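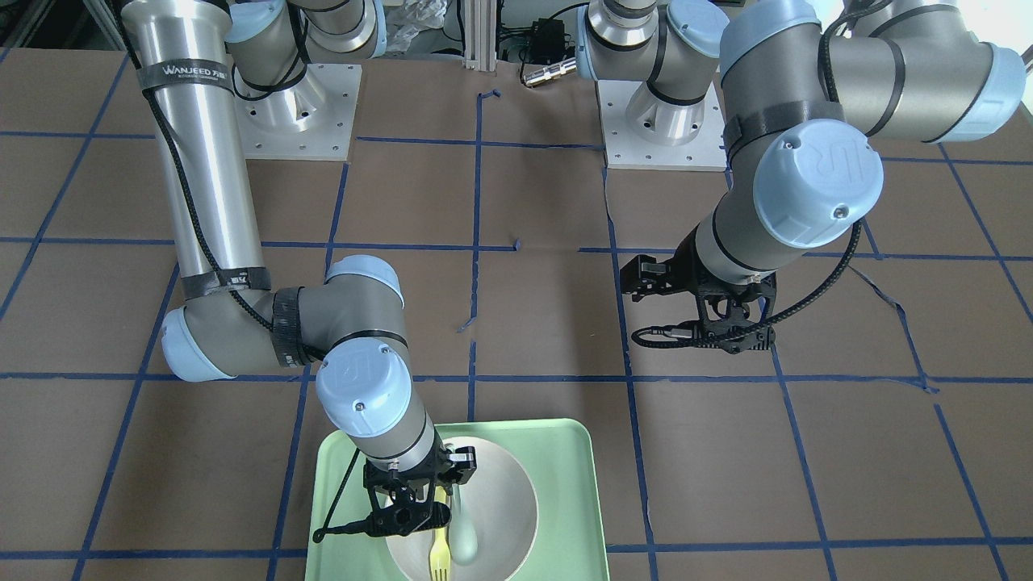 How big should the squares be when you tape off a table for sorting and setting out dishes? Go by the largest thing you plan to put down. For most kitchens that means a square a little wider than your biggest dinner plate, and if you have a tray that needs more room, let it take over two or three squares and don't fret about it.

I started taping my table when my mother-in-law's dishes came to us, box after box, and I couldn't remember what I'd already looked over. A grid gave every bowl a spot to wait in, and I've done it for every big sort since (and for one very crowded birthday lunch!).

Start with a wiped-down table. If you care about the finish, lay brown paper over it first and tape the paper down at the corners. You'll want painter's tape, the dark blue kind, since it shows up well and peels off kindly.

Run your first strip down the middle, top to bottom, and work outward from there. I aim for 24 squares on my long table, but 6 big ones will do nicely on a small one. Press each strip down with your thumb as you go, especially where two of them cross.

Don't worry if your lines wander. Mine always do, and the bowls have never complained.

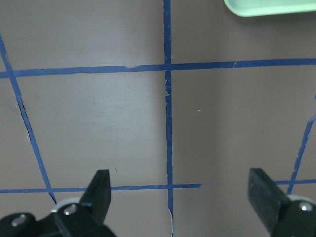 Hạnh Nông wrote in to say that she tears her tape by hand too, but she goes back over the ragged ends with the back of a spoon, and when an edge starts to curl she trims it with nail scissors before it can catch on a sleeve. She also leaves one square open near her chair for whatever she can't decide about.

When the sorting is over, peel slowly, pulling the tape back low over itself. Mine usually comes up by late October, before the holiday baking needs the table.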